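Caixas abertas na oficina: como as limpo, forro e arrumo
por Aoife Brennan
sexta-feira, 1 de janeiro de 2021

Passei a última semana do ano na oficina, de luvas e com o rádio ligado, a fazer aquilo que ando a adiar desde setembro: tratar das caixas. Falo das caixas grandes, abertas em cima, onde vai parar tudo o que tem tamanho de mão — blocos, cunhas, calços, restos que um dia vão dar jeito (alguns dão mesmo!). Várias pessoas me escreveram a perguntar como é que eu as mantenho decentes, e a verdade é que nem sempre mantenho. Mas aprendi umas coisas.

Primeiro: caixa aberta ou caixa com tampa?

Para o que uso todos os dias, aberta, sempre. A tampa acaba por servir de prateleira, em cima da tampa pousa-se a lata de cera, em cima da lata pousa-se o pano, e ao fim de dois dias já não abro a caixa para não ter de mexer naquilo tudo. Tampas só nas coisas de época e nos parafusos bons.

Apanha mais pó, claro. Viro-a e aspiro-a quando faço a limpeza grande e pronto.

Paredes inclinadas

Se puderem escolher, escolham uma caixa com pelo menos um lado em rampa. As peças descem para o fundo e não ficam encostadas ao alto na parede, que é onde as unhas sofrem. O senão é que a rampa leva com as pancadas todas. As minhas riscam-se na primeira semana e eu já deixei de me ralar com isso. Risco fininho não faz mal a ninguém, passo-lhe um pano húmido e sigo. O que vale a pena vigiar são as zonas onde a superfície começa a lascar, porque as lascas soltam-se e vão agarrar-se às peças pintadas. Aí passo uma lixa fina só na beira levantada, sem alargar a mancha, aspiro e limpo. Cinco minutos, se tanto.

Não pintem por cima sem lixar! Fiz isso numa caixa velha e a tinta saiu às placas, uma tristeza.

Manchas escuras no fundo de metal

Quase todos os fundos metálicos ganham uma nódoa no meio, que é onde tudo bate e roça. Eu vou por esta ordem e paro assim que fico satisfeita:

Água morna com um pingo de detergente da loiça e uma esponja macia.
Bicarbonato em pasta, a esfregar no sentido do comprimento, nunca em círculos.
Um pano com um bocadinho de álcool, de janela aberta.

Se depois disto a mancha ainda lá estiver, fica. A sério, é o fundo de uma caixa. Já estive uma tarde inteira a esfregar um fundo com palha de aço e consegui trocar uma mancha escura por um remendo de riscos brilhantes, muito mais feio. O importante é secar bem, sobretudo a junta entre a parede e o fundo. Passo um pano seco enrolado na ponta de uma espátula de plástico e deixo a caixa inclinada até ao dia seguinte.

E os furos? Quando há furos pequenos no fundo, eu deixo-os abertos. Por baixo ponho uma folha de jornal, apanha a serradura que cai e deita-se fora. Se guardarem coisas miúdas, aí sim, um pedaço de fita por baixo resolve.

Forrar ou não forrar

Depende do barulho que aguentam. Eu trabalho num anexo colado ao quarto da minha vizinha, por isso forrei a caixa onde atiro as peças mais pesadas. Usei um tapete de borracha da Boltari, cortado com 2 cm a menos de cada lado para o conseguir levantar sem ferramentas. Experimentei antes um feltro da Jareo e gostei da cor, mas o feltro guarda tudo o que é pó e ao fim de pouco tempo parecia um gato.

Nas outras caixas não pus nada. O metal à vista limpa-se mais depressa.

Cores, a minha perdição

Durante anos separei os blocos por medida. Ficava lindo no primeiro dia, depois vinha um trabalho com pressa e ia tudo para a mesma caixa. Agora separo por cor: vermelho acastanhado para os que já estão acertados e posso usar, verde-escuro para os que ainda precisam de lixa ou de esquadria. Uma demão chega, não é para ir a exposição. Com uma lata de 200 ml ainda me sobrou tinta para os cabos dos formões.

Escolham cores que se distingam com pouca luz. Comecei com azul e verde e ao fim da tarde eram a mesma coisa.

Quantas peças por caixa

Poucas! É o conselho mais aborrecido e o que mais diferença me fez. Se tenho de remexer para chegar ao fundo, a caixa está cheia demais. Gosto de ver o chão dela entre as peças. Quando contei os blocos no Natal tinha 244, uma vergonha, e 18 deles já nem serviam para calçar uma mesa. Esses foram para a salamandra (os que não tinham tinta, atenção, madeira pintada não se queima).

Os cantos de trás são o sítio onde as peças se encafuam. Uma vez por semana puxo-as para o meio com a mão, e se encontro alguma de lado, encostada à parede, deito-a também. Parece mania, mas peças deitadas veem-se melhor e não tombam para cima dos dedos.

Onde pousar a caixa

Numa bancada clara, se tiverem. As minhas estão em cima de um tampo de contraplacado que comprei na Lau, sem verniz, e noto logo qualquer parafuso perdido ao lado. Deixem um palmo livre à volta para conseguirem agarrar nela pelos dois lados. E o lado mais baixo virado para vocês, que os ombros agradecem.
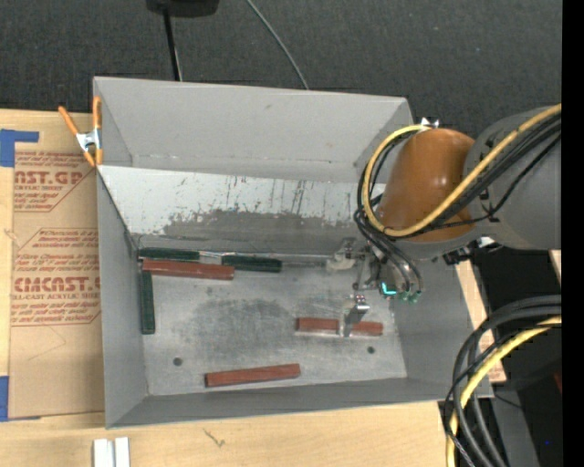 Tempo de leitura: 4 min

Três vermelhos, três verdes e muito fundo à vista: é esta a lotação de que eu gosto. Reparem no verde enfiado no canto de trás, é desses que eu falava. Os riscos na rampa também são dos que deixo estar.

Para a próxima escrevo sobre as gavetas de parafusos, que estão num estado lastimoso. Se tiverem um truque para a nódoa do fundo que não meta palha de aço, contem-me nos comentários.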